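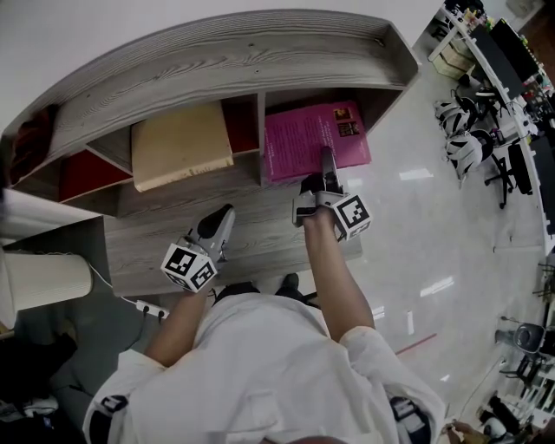
Maham Kiani wrote in to say that her tall art books had started to lean and pull away from their spines, and she wanted to know if laying them flat would do any good. It will. Her question is the one we get most often at the Plasska bindery, so we have put it together with the others that come in by mail and over the counter.

Should books stand up or lie flat?

Most hardcovers and paperbacks are fine standing up, as long as they are straight and held on both sides. Large or heavy books should lie flat. The pages of a big book hang from the cover when it stands, and over the years that weight tears the hinge. If the book is more than 14 inches tall, lay it down.

How high can I stack books that are lying flat?

Three or four large ones is plenty. Put the biggest at the bottom. If you have to lift a whole pile to get the one you want, the pile is too high and you will end up dragging the book out.

How tightly should I pack a shelf?

You should be able to slide a finger in beside the book and take it out without the ones next to it moving. If the covers rub or squeak, take one out. If the row leans, use a bookend.

What is the right way to take a book off the shelf?

Don't hook a finger over the top of the spine. Push the books on either side back a little, take hold of the middle of the spine, and pull. Most of the torn spines we repair are torn at the top.

Will sunlight hurt my books?

Yes. Reds, pinks and purples fade fastest, and a cloth cover near a south window can change color in one summer. Dust jackets fade too. Move the shelf to an inside wall or keep the blinds down in the afternoon. Faded color can't be brought back.

Can I keep books in the basement or the attic?

Please don't. Basements are damp and attics get hot. A closet on the main floor is better than either one. If a basement is all you have, keep the boxes off the floor and away from outside walls, and check them every month from May through September.

My books smell musty. What can I do?

Stand them open, fanned out, in a dry room with some air moving. Leave them for a few days. Then put them in a lidded bin with an open dish of baking soda, not touching the books, for 2 weeks. If you see fuzzy or powdery spots, keep those books away from the rest and call us before you bring them in.

How do I dust them?

Hold the book shut and brush away from the spine with a soft, dry paintbrush. Do the top edge first. No sprays, no damp cloths, no furniture polish on leather.

Can I fix a torn page with tape?

Clear household tape turns yellow and the glue soaks into the paper. We can get some of it off, but it takes a long time and you pay for the time. Put the loose piece in an envelope inside the front cover and leave it alone.

What do you charge to repair a hinge?

A single hinge on an ordinary hardcover is $33. Both hinges, new endpapers and anything bigger than a dictionary are priced after we see the book. Looking at it is free.

How long does a repair take?

Allow 2 months. December is slower. Wedding albums and family Bibles take longer, and Szymon Adamczyk will give you a date in writing when you leave one.

Do you work on books in other alphabets?

Yes. Books that open from the right are no trouble. Asuka Ueda handles Japanese sewn bindings at our Skakthorpe shop, so those are sent over from Muravmont with the regular delivery. Mughal albums and other old painted works should go to a museum conservator. We don't take them, but we can tell you what to ask when you call one.

Do you buy old books?

No, and we don't appraise them. A repair can lower what a collector will pay, so if you think the book is worth a lot of money, have it appraised first.

Can I drop off a book without an appointment?

In Muravmont, yes, any time before 4 p.m. In Skakthorpe you need to call ahead. Wrap the book in clean paper and leave off the rubber bands. Write your name and phone number on a slip tucked inside the wrapping. Questions about a book already with us go to Fredy Apaza at the front desk.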